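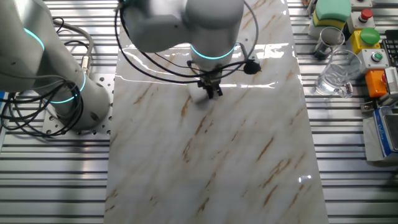
4. Teaching the planner about your table

By now you should have Rolton installed and both arms showing up in the device list. If they aren't there, go back to section 3, because nothing below will work without them. I wrote this part after setting up our own cell at Vistham, so it leans towards a two-arm table with a sheet laid over the rails. One arm is fine too, just skip step 5.

Set aside an afternoon the first time. You'll do it much faster the second time, I promise!

1. Open the Scene tab and press New. Give the scene a name you'll recognise in a month (I have one called "test" and one called "test new", and I still open the wrong one).

2. Add the table surface. If you've put a sheet on top of the rails, enter the height of the top of the sheet. I got this wrong by the thickness of our marble-patterned sheet and the gripper went down as if it wasn't there.

3. Draw the work area. Keep it to the sheet and leave the bare rails out of it on both sides. The planner treats everything inside the line as a place it's allowed to put things down.

4. Add the stuff that lives on the table. Boxes are good enough, so don't waste time modelling handles. A drinking glass gets a box, a glass mug gets a slightly bigger box, and the sponge, the control buttons and the keyboard can all go under one long block down the side. I add 8 mm of padding to anything made of glass.

Note: the depth camera is poor at clear glass. It sees straight through it, or sees whatever is behind it, so don't count on the live map to keep you away from a mug. Put it in by hand.

5. Set the keep-apart distance between the arms. It's under Planning, then Limits, and I use 250 mm. Smaller values do work but the planner takes ages and comes back with some very odd elbows.

6. Tell it about your cables. Rolton doesn't know they exist! Tick Cable Envelope for each arm and set the loop size to match the widest loop you can see with the arm folded up. Then jog the wrist both ways by hand and watch for anything pulling tight.

7. Shiny surfaces need one more setting. If there's a bright band of glare on your sheet, go to Perception and turn on Highlight Mask. Start with the threshold at 2,000 and bring it down until the band goes grey in the preview. Too low and pale parts start going missing too, and a small white block on an off-white sheet is hard enough to find already.

8. Load the sample job called Hold And Hover. It picks up a block and keeps it just above the surface while you check the height reading against a ruler. If you're more than 2 mm out, go back to step 2.

Caution: run the sample job in slow mode first, with a hand by the emergency stop. Slow mode switches itself off when you load another job, so look at the speed box each time before you press Start.

Caution: saving a scene doesn't send it to the arms. You have to press Push as well. The title bar stays orange until you do.

If the planner says "no path found" straight away, the start position is usually inside one of your padded boxes. Turn on Show Padding and you'll spot it. If it thinks for a long time and then says it, try a smaller keep-apart distance before you start moving things about.

Gilmar Rocha wrote the importer for old Cavalcanti scene files, and that's covered in section 5. Hostum files don't import yet.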